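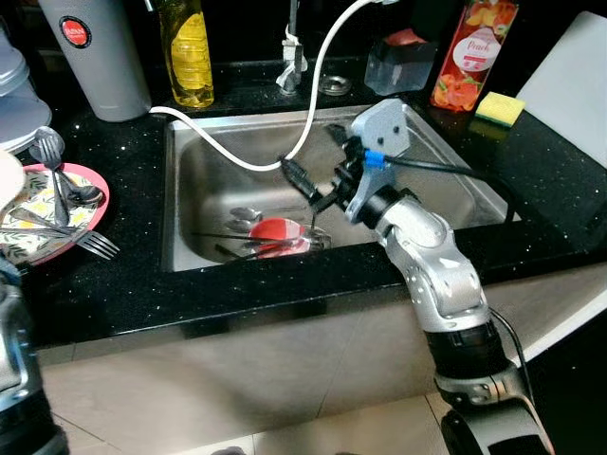
Shiela Sarmiento has spent most of the past year teaching robot arms to handle dishes. She runs the demonstration group at Handlow, where operators steer the arms by remote control and the recordings are used to train a policy. We spoke on 23 Jan 2021, with her colleague Umesh Bhatia joining for the questions about control.

The group works in ordinary home kitchens. Sarmiento considers the sink the hardest station in the room. "On a counter you approach from above and you have space on every side," she said. "In a basin the walls limit the wrist. An operator has to plan the exit before closing the fingers."

Flatware causes more failed grasps than plates do. A spoon on the bottom of a steel basin gives the fingers very little height to work with, and a fork resting on a plate moves when the plate is touched. Operators are told to take the utensil first and the plate second. "If they go for the plate, the fork slides, and now the recording contains a recovery we didn't plan," Sarmiento said. "We keep some of those. We label them separately."

The current set for the sink task holds 225 demonstrations, recorded by four operators. A session runs 55 minutes, after which the operator rests. Bhatia said the limit came from the logs. "Past that point the pauses before contact get longer. The policy learns the pauses."

The operator holds a pair of leader arms, and the arms at the sink follow. Bhatia was asked whether hand guiding, in which a person grips the arm itself and moves it through the task, would be simpler. The group tried it first. "It gives good force at the contact. You feel the plate touch the steel. But your own hands and sleeves are in the camera view for the whole episode, and at run time they are gone." Hand guiding is now used only to set start poses.

Remote control has its own cost. The leader arms return no force, so operators judge contact by eye. New operators press too hard. Marin Stan, who trains them, has them practice on a plastic plate until the motor current stays under a set limit.

The first policy trained on the sink data completed 52 of 60 trials with a single plate and one utensil. Sarmiento does not put much weight on the number. "Same kitchen, same sink. Change the countertop and I would expect it to drop." Most failures occurred at the lift, when one finger caught under the rim and the other stayed above it.

The next round of recording will leave more objects on the counter and vary where the plate starts. Bhatia also wants to reroute the cables near the wrist. "An operator sees a cable and goes around it," he said. "I would like that to be one less thing in the data."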